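Readers' Forum > Crime and Mystery > Series Discussion
Thread: Skaser series, book four: is the ending supported by the text?
Page 1 of 1

Posted by marginal_note
Forum Moderator

Members are reminded that this thread discusses the ending of the fourth Skaser novel in full. Those who have not finished the book should use the general thread. Requests for spoiler marks within this thread will not be acted upon.

The question for discussion was submitted by several members in March. It asks whether the identity of the person who altered the Diralik will is fairly prepared for in the earlier chapters, or whether the reader is asked to accept it on the detective's word alone.

Posted by Quarto70

I wish to state for the record that I consider the ending unsupported. The Skaser books have been offered to readers as fair-play mysteries from the first volume onward, and the jacket of this one repeats the claim. A fair-play mystery must place the necessary facts before the reader. In this book the notary's earlier employment at the Diralik estate is mentioned for the first time in the final interview, after the detective has already named her.

I have read the book twice and checked my own notes for the middle section. I found no earlier reference.

Posted by hollis_reads

With respect to the previous member, there is an earlier reference. In the large-print edition it falls on page 436, during the auction. The notary corrects the auctioneer about which room the writing desk came from. She could only have known this if she had been in the house before the fire. It is a single line and easily passed over, but it is present.

Posted by Quarto70

I have now consulted the passage. I accept that the line exists. I do not accept that it is sufficient. The estate was open to the public for one summer, as chapter two explains at some length, and any visitor could have seen the desk.

Posted by hollis_reads

Visitors were not admitted to the upper floor. This is also in chapter two.

Posted by Vellum_and_Board
Member, Reading Group Panel

Our reading group considered this title over two meetings and our view may be of use to the thread.

The majority held that the solution is fair but poorly weighted. Too many pages are given to the nephew, whose alibi is examined four separate times, and too few to the notary, who appears in three scenes before the end. A reader who follows the author's emphasis will be misled to a degree that some of our members found unreasonable. Others took the position that misdirection by emphasis is the ordinary business of the form and that no complaint can be made of it. 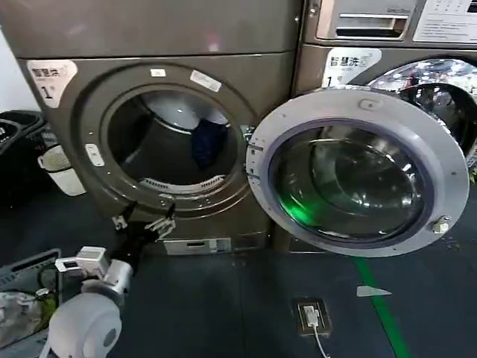 The group was more united on the matter of the second death. All present agreed that the poisoning at the hotel adds nothing to the case, that it is solved in a paragraph, and that it appears to have been included because the publisher expects two bodies. The earlier books managed with one.

We also recorded a concern about the detective's age, which does not agree with the dates given in book one. This was referred to the continuity thread.

Posted by plainclothes

I disagree with the panel on the hotel. The second death establishes that the killer had access to the guest register, and without the register there is no proof that the letter was posted before the will was read. Remove it and the case rests on a confession.

I would agree that it is handled in haste.

Posted by Vellum_and_Board
Member, Reading Group Panel

The point about the register is noted. I would answer that the register could have been obtained by other means, and that the desk clerk was willing to show it to anyone who asked. He shows it to the nephew in chapter nine.

Posted by plainclothes

He shows the nephew one page. The entry in question is on a different page.

Posted by R_Tannery_Lane

May I ask which edition members are using? I have the first printing from Dredent, and the auction chapter in my copy does not contain the line about the writing desk. The auctioneer makes his mistake and the bidding continues.

Posted by hollis_reads

That would account for a good deal of the disagreement. Mine is the large-print edition, which was issued later. It is possible the line was added in response to letters from readers.

Posted by Quarto70

If the line was added afterward, my original objection stands in respect of the first printing. A book should be judged in the form in which it was first sold.

Posted by plainclothes

I cannot agree. The corrected text is the one the author wishes to be read.

Posted by marginal_note
Forum Moderator

Members holding the paperback are asked to check the auction chapter and report whether the line appears. Please give the printing number from the back of the title page. Discussion of which text has authority may continue here, provided it remains on the subject of this book.

Posted by R_Tannery_Lane

My copy is a second-hand one, so I should add that it is complete and no pages are missing from the auction chapter. I have compared the page numbers.

Posted by Phan_shelf_3

Paperback, third printing. The line is there, but it is spoken by the auctioneer's assistant and not by the notary.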